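Aug 19, 2019

The club cricket season has 3 games left in it for us and I'm writing this the morning after the one that probably decided things. We lost to Mollon by 4 runs. I've been on the wrong side of closer games, but not many.

For anyone new to the blog, I play for Jevudar, second eleven, mostly as an opener who doesn't bowl. The league plays 40-over matches on artificial wickets, which means the ball comes on at an even height and there isn't much excuse for getting out early. I got out early. I made 9, chipped one to midwicket and walked back past the guy who had warned me about midwicket.
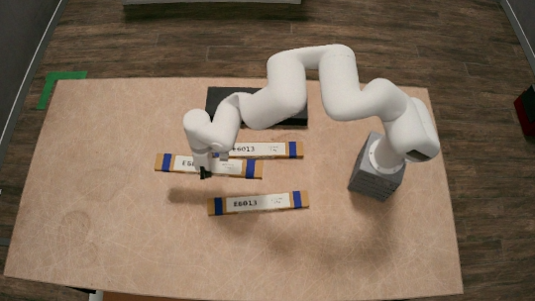
Mollon batted first and got to 187. They were going well until the drinks break, then lost a few wickets trying to hit our off-spinner into the parking lot. I thought we had kept them to a score we could chase. Their ground is small on one side and the outfield had been cut that week, so anything past the infield was worth a run or two more than it would be at home.

Our chase went wrong in the middle. The second-wicket pair put on 50 and then both got out within an over of each other, one of them run out. I was umpiring at square leg for that one and I had to give it. He was short by a yard. You still get looks in the tea line when you give out a teammate, even when he's short by a yard.

After that we kept losing one every few overs. Our number seven made 44, which is the best score he has had since he moved up from the thirds in January's indoor league shuffle, and he was in when we needed 11 off the last over. He hit a four off the first ball. Then a single, a dot, a single, a dot. He needed to clear the rope off the last one and he got it high but nowhere near far enough. Caught at long-on.

I don't have much to say about the captaincy. We could have moved him up a spot or two, but the batting order has been the same all summer and it had worked until now. The extras bothered me more — we gave away 19 wides. That's more than three overs' worth of extra balls in a game decided by one hit.

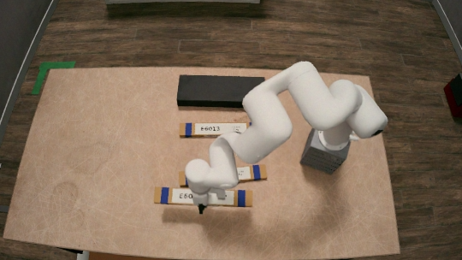

*Robot arm and three long cardboard boxes on the tabletop.*

The table now has Darko on top, then Mollon, then us. Hiletti are just behind and have played one game fewer. Two teams go up. We play Hiletti at home next and I'd say we have to win it, then hope Darko do us a favor against Mollon in the last round.

Net sessions are moving up half an hour because the light is going. I'm going to spend mine on hitting the ball along the ground on the leg side, and our two quick bowlers have been told to aim at a single stump until they're sick of it.

I also need new batting gloves. The right thumb has split along the seam and I've taped it twice already.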